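Left arm cable keeps snagging, two-arm bench cell

brekness_mi
Joined: July
Posts: 15

Two-arm cell on a table, same gripper housings since we built it. The black cable on the left arm stands up in a loop over the elbow. Twice on Sunday the arm folded back and the loop caught on a joint ring. The first time it pulled the plug at the gripper and the arm faulted out. I plugged it back in, rehomed it and it ran.

Cable is 700 mm from the gripper to the first clamp. I was going to cut it down. The right one lies along the arm and gives no trouble. 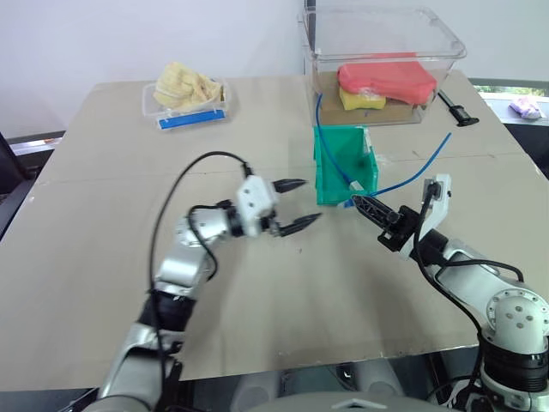 Left cable up in the loop, right one down along the arm. Right gripper has the blue cable.

Anyone running these shorter?

Esteban
Don't cut it. You need that slack when the wrist turns all the way over. Put 2 hook and loop straps on the forearm and leave the loop between them, lying flat.

trandanus
Disagree. Straps on the forearm just move the bend to the plug, and you already had it pull out once. I'd shorten it and put a strain relief at the housing. Ours has been fine that way.

Esteban
Fine until somebody changes the home pose. You can't put cable back.

Milagros Ibarra
Before either one, jog the wrist to both limits with the power low and watch the plug. Also check the pins if it got yanked.

brekness_mi
Pins look straight. Jogged it, and it uses nearly all the slack at one end, so I'm not cutting. Straps go on tomorrow. Does the Brevico clip fit this housing, or do I need the longer screws?

trandanus
Longer screws.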